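Prolley opens home storage advice service in Mallivholm

Mallivholm, September 17, 2025

Household goods retailer Prolley has today opened a free advice service for tenants and homeowners who need help planning kitchen and living room storage. The service is based at the company's Mallivholm branch and will be extended to Pudevum in May.

Customers may book a session with a trained adviser, who will prepare a written plan for up to two rooms. Plans are sent within three working days. Prolley has set aside 500 sessions for the first stage and expects to offer a further 1000 once the Pudevum branch joins.

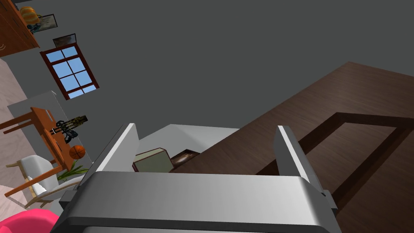 A computer-rendered view of a pale surface with small objects on it.

"Many of our customers live in older flats where every shelf matters," said Malathi Kamath, Head of Customer Services at Prolley. "They asked us for practical advice, given in person."

The service was developed with the design firm Vasiliauskas, which also trained the advisers.

Bookings can be made at the Mallivholm branch or by telephone.

Press contact: Deividas Jankauskaitė, Communications Office, Prolley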